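Torncombe 开放日有人去了吗?说说看到的

本网站使用 Cookie 以改善浏览体验。继续浏览即表示您同意我们的 Cookie 政策。[接受] [设置]

锅炉房老周
周二下午去了 Torncombe 的开放日,在 Denex 那栋楼的三层。先说结论:值得去,但别指望看到真机器人打扫厕所。主要内容是仿真演示,大屏幕上跑双臂机器人在卫生间里的任务,旁边有人讲解。讲解的是 Rekha Pandey,英语,有中文字幕,字幕慢半拍。
一场80人,坐满了。提问环节只给了5分钟,太短。

gidik_user
仿真我在家也能看录像,跑一趟图什么?

锅炉房老周
可以现场让他们改参数重跑。有人要求换起始位置,他们当场就换了,等了3分钟左右重新加载。这个看录像是看不到的。

南门豆浆
我也在,坐后排。补充一下,他们屏幕上同时给了几个视角,腕部相机的和机身上方的都有。会后资料包里能下载截图,我贴两张。
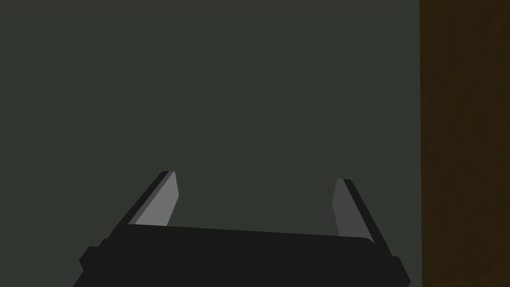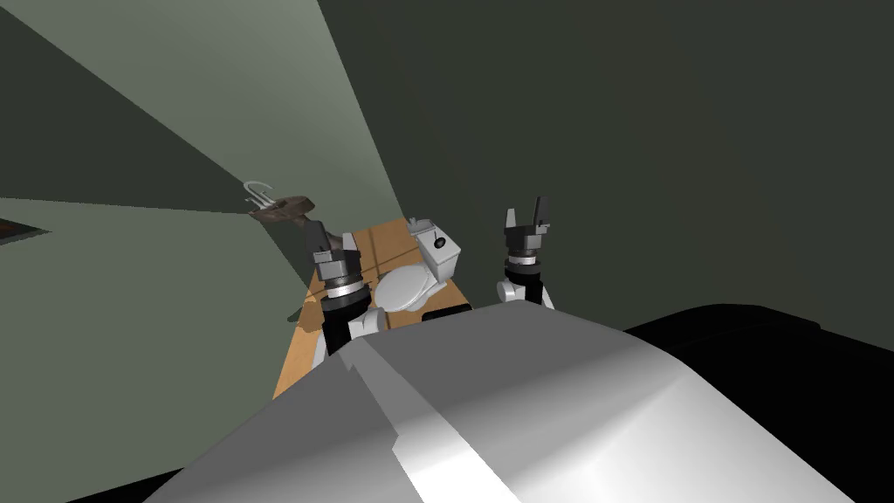

前一张夹爪近景,后一张双臂和马桶,两张里夹爪都没夹东西。

gidik_user
第一张除了夹爪就是墙,右边一条木纹。这种视角能给策略提供什么信息?我看基本等于没有。

南门豆浆
单看这一帧确实没什么。腕部视角的用处在接近物体的时候,离得远就是看墙。Pandey 也讲了,他们训练时腕部和机身视角一起用,没有单独用腕部的。

三号扳手
我不太同意楼上。空帧太多的话,训练数据里一大半是背景,模型学到的是墙的颜色。我们组以前吃过这个亏,后来把前几秒全裁了才好一点。

锅炉房老周
裁不裁这个问题现场有人问过。回答是不裁,理由是真机运行时也会有大段时间看着墙,裁掉了反而对不上。我觉得说得通,但他们没拿对比数据出来。

三号扳手
没有对比数据那就是个说法而已。

štefanec迷
请问任务到底是什么?看第二张,两只手在马桶两边,墙上还有个架子带个U形钩,是挂纸卷还是挂毛巾?

南门豆浆
开放日讲了两个任务,一个是盖马桶盖,一个是往墙上的挂钩放东西。这张截图属于哪个任务我没记,资料包里也没标。那个钩到底是纸架还是毛巾环我也看不出来。

štefanec迷
谢谢。卫生间看着很窄啊,双臂机器人进得去吗?

锅炉房老周
这正是他们想测的。Tamara Bălan 后半场讲的就是狭窄空间,他们一共做了439个卫生间布局,墙和马桶的位置各不相同。她说最容易出问题的是手臂碰墙,夹取本身倒还好。现场跑的那几次里,有一次右臂蹭到墙,程序直接停了,重来。

gidik_user
439个布局都是仿真的吧。真的卫生间地上有水,有拖把,有垃圾桶,这些有没有?

锅炉房老周
我看到的几个布局都没有。问了,说七月以后加杂物,地面打滑暂时不做。

gidik_user
那就等七月以后再说。我保留意见。

三号扳手
成功率报了吗?

南门豆浆
没报总的。只说盖盖子比挂东西好做。我旁边一位大哥追问了两次,都说等报告出来。

三号扳手
意料之中。开放日一般都这样。不过肯当场换起始位置重跑,这点我给好评,别家多数只放剪好的片子。

路过的阿明
请问还有下一场吗?怎么报名?要不要带证件?

锅炉房老周
有,还是周二,下午两点开始。Torncombe 官网活动页填表就行,门口要看证件,包要存。楼下停车位很少,建议坐地铁。

路过的阿明
好的,已填。带小孩能进吗?

南门豆浆
我那场见到有带孩子的,门口没拦。不过全程坐着听,小孩估计坐不住。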